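Preguntas frecuentes – Alquiler y uso de máquinas de humo Drusum

Las respuestas que siguen salen del correo de atención al cliente de Zevgate. Las hemos ordenado un poco y les hemos quitado los signos de exclamación, que en temporada de estrenos eran muchos.

¿Qué diferencia hay entre humo y niebla fina?

El humo (la Drusum de toda la vida) sale a chorro, se ve venir y se queda flotando con cierta personalidad. La niebla fina, o «haze», es una bruma uniforme que apenas se nota hasta que se enciende un foco, y entonces el haz se dibuja entero en el aire. Si lo que quiere es que aparezca un fantasma, pida humo. Si quiere que se vea el trabajo de su iluminador, pida niebla. Si quiere las dos cosas, necesita dos máquinas y un técnico con paciencia.

¿Cuánto tarda en calentarse?

Depende del modelo y de la temperatura de la sala. El piloto verde indica que está lista; el rojo, que todavía no. Pulsar el botón del mando repetidamente mientras está en rojo no acelera nada, aunque comprendemos el impulso. Enchúfela al empezar el montaje y olvídese de ella hasta la prueba técnica.

¿Va a saltar la alarma de incendios?

Puede saltar, sí. Los detectores ópticos no distinguen entre un incendio y el segundo acto de una zarzuela. Hable con el responsable del edificio antes de reservar, pregunte qué tipo de detectores hay y si la zona se puede anular durante la función, con el procedimiento que el propio edificio exija. No tape los detectores con bolsas ni con gorros de ducha. Nos han enviado fotos de las dos soluciones y ninguna nos ha gustado.

¿Puedo usar cualquier líquido?

No. Use el fluido que va indicado en la etiqueta trasera de la máquina. El de humo y el de niebla no son intercambiables, por mucho que las garrafas se parezcan. Tampoco sirven el agua del grifo, la glicerina de farmacia ni la mezcla de su cuñado. Las averías por fluido incorrecto se facturan aparte y se reconocen en el momento de abrir la tapa, por el olor.

¿Qué consumo eléctrico tiene?

La Drusum pequeña consume 800 vatios mientras calienta. Conéctela directamente a la corriente, nunca a un canal de dimmer: la máquina no entiende de fundidos y el dimmer tampoco entiende de resistencias. Si va a compartir línea con la cafetera del camerino, elija cuál de las dos es imprescindible para el espectáculo.

¿Se puede controlar desde la mesa de luces?

Sí, por DMX. La Drusum ocupa 2 canales, uno para el caudal y otro para el ventilador. Conviene poner el caudal en un submáster aparte y no dentro del gran máster de escena, porque un apagón final acompañado de una última bocanada tiene gracia solo la primera vez. El mando con cable funciona también sin mesa y viene incluido.
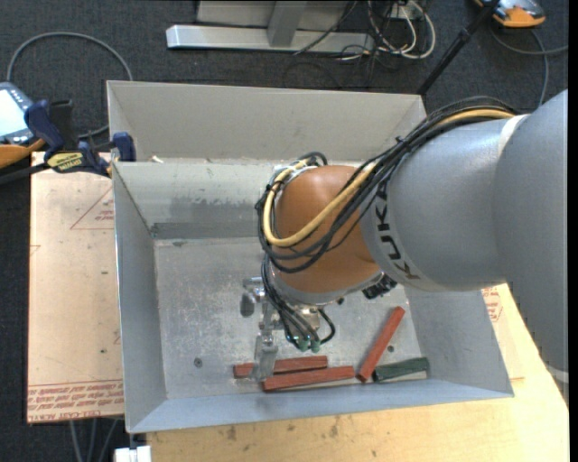

Brazo robótico KUKA sobre un contenedor metálico gris.

¿Puedo colgarla en la vara?

Solo los modelos que llevan lira, y siempre con gancho homologado y cable de seguridad. La máquina debe quedar horizontal. Tenga en cuenta el peso con el depósito lleno y no con el depósito vacío, que es el que suele aparecer en las conversaciones. Rellenar el fluido en altura es incómodo, así que llénelo antes de subirla.

El humo se va todo hacia el público. ¿Es un defecto?

Es la climatización. El humo va a donde lo lleva el aire, y en casi todas las salas el aire va hacia la fila uno, donde se sientan las autoridades. Pruebe a colocar la máquina en el lado contrario, con un ventilador pequeño a baja velocidad, y haga la prueba con el aire acondicionado como vaya a estar durante la función. Probar con la sala vacía y las puertas abiertas da resultados preciosos que no se repiten nunca.

¿Deja residuos?

Con el fluido correcto y un uso sensato, muy pocos. Con la máquina pegada al suelo y disparando sin descanso puede formarse una película resbaladiza delante de la boquilla. Avise a los bailarines, que suelen descubrirlo por su cuenta. Deje libre el espacio de delante y pase una mopa entre funciones.

¿Hay que avisar al público?

Nosotros recomendamos un cartel visible en la entrada y una línea en el programa de mano. Siempre habrá quien tosa en cuanto lea el cartel – a veces antes de encender la máquina –, pero hay personas con problemas respiratorios que agradecen saberlo. Consulte además las normas de su sala.

¿Cómo funciona la recogida?

En nuestro almacén de Ballia, de 9 a 14, con la reserva y un documento de identidad. El alquiler mínimo es de 2 días. La máquina se devuelve con el depósito vacío, fría y en su maleta. El orden de las tres operaciones importa.

¿Alquilan también focos?

Sí, la serie Jiang de recortes y PC, con portafiltros y gancho. Los filtros de color se venden, no se alquilan, porque vuelven con agujeros. En abril y en junio se agotan pronto por los festivales escolares; reserve con 4 semanas si necesita más de un par.

Mi pregunta no está aquí.

Escríbanos desde el formulario de contacto e indique el modelo y el número de serie, que está en la placa inferior. Dele la vuelta a la máquina después de vaciarla.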